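Part 3: Setting Up Your Grab Bag

Okay, you've picked your corner of the table and read Part 2 on choosing what goes in. Now we get to my favorite bit, the bag itself! I run all my sorting and feeling games at the Carnbridge toy library out of plain brown paper bags, and people keep asking me how I get them to stay open and stay put. So I wrote it all down. If you have the boxed Mahmoudi kit you can use the cloth sack that comes with it, but I like paper better (it crackles, and kids love that).

What you need

One large brown paper bag with a flat bottom
A roll of dark tape, the kind that tears by hand
A piece of rope or cord with some texture to it
A bright cloth, small enough to bunch up in one hand
Something soft in a dull color, like gray
A table you can wipe down

Opening up the bag

1. Stand the bag on the table and push your fist down into each bottom corner until the base sits flat. Creases in the base are fine. Mine has plenty.

2. Tear the top down until you can reach the bottom without getting paper up your sleeve. Please don't use scissors here. A cut edge is sharper than you'd think, and a torn one goes soft after a few minutes of handling.

3. Work your way along the torn edge with both hands, crumpling and folding it outward. You're after a wide, roundish mouth, a bit like a nest. It will look terrible while you're doing it — keep going.

4. Tape the rim down. I fold each piece over the paper and press hard with my thumb. Put your tape wherever the paper is trying to spring back up, and don't worry about making it even.

Note: If the paper rips while you're crumpling, leave small rips alone. A long one that runs toward the base wants tape on the inside, or you'll be starting over by lunchtime. Ask me how I know.

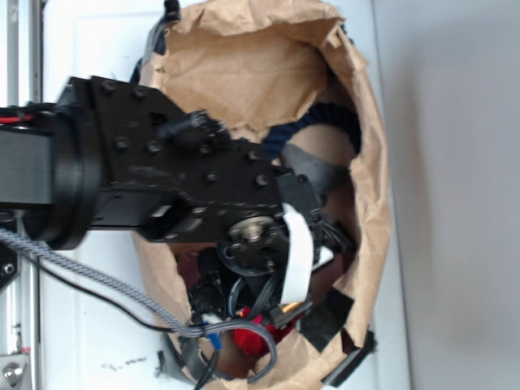

Putting things in

5. Start with the rope. Lay it against the inside wall and let it follow the curve of the bag. I like dark blue because it disappears into the shadow a little, and the first time somebody's fingers find that bumpy texture they get a real surprise. A braided one is best if you can find it.

6. Add your dull-colored soft piece next, lying fairly flat. This is the one people miss, and I put it in on purpose. The contrast between something flat and something bunched is half the game.

7. Bunch up the red cloth and drop it in last. Don't fold it! Folded cloth slides flat against the base and gets boring. Wad it up, let go, and leave it however it lands.

Caution: For children under 3, leave out the rope altogether and swap in a second cloth. Any cord long enough to curl is long enough to wrap around a neck. Stay at the table the whole time the bag is out.

Ladan Rostami, who had this job before me, used to pack in as many as 14 things at once, and her older kids adored it. I've tried it and I spend the whole session picking stuff up off the floor. Start small and add a new item when the old ones stop being interesting.

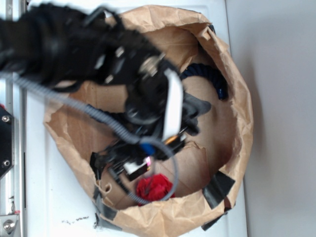 8. Do a test reach before you let anyone else have a turn. Close your eyes, put your hand in, and find each item by touch. If two of them feel the same, swap one out. If the bag slides, go back to step 4 and use more tape.

9. Wipe the table near the bag now and then. Torn paper sheds, and little bits end up everywhere.

Playing a first round

Call out one thing ("find me the squishy one") and let the player go in and get it. I always ask for the red cloth first. It's easy to grab, it bunches up nicely, and a quick win gets the shy ones going. The rope is a better second round, and the flat gray piece can wait until they've warmed up.
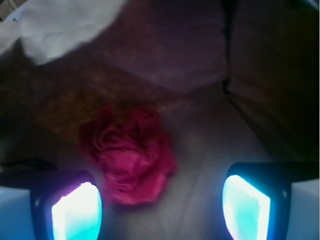 If a player squeezes something and lets it go again, count it as a turn and move on. Some kids want to feel everything before they pull anything out, and that's a perfectly good way to play.

Packing it away

10. Lift everything out and shake the cloth over a trash can. Wash it on cold if it's been a sticky sort of day.

11. Peel the tape slowly, pulling back along itself. If it takes a strip of paper with it, retire the bag.

12. Keep the soft things and the rope together in a drawstring pouch. Ours lives on the bottom shelf next to the Nodberg blocks, catalog number 3675 if you're borrowing the set from us. Paper bags go flat behind the shelf, and there's usually a stack of them, so help yourself.

Part 4 covers two-player rounds and what to do when somebody wants to keep the rope.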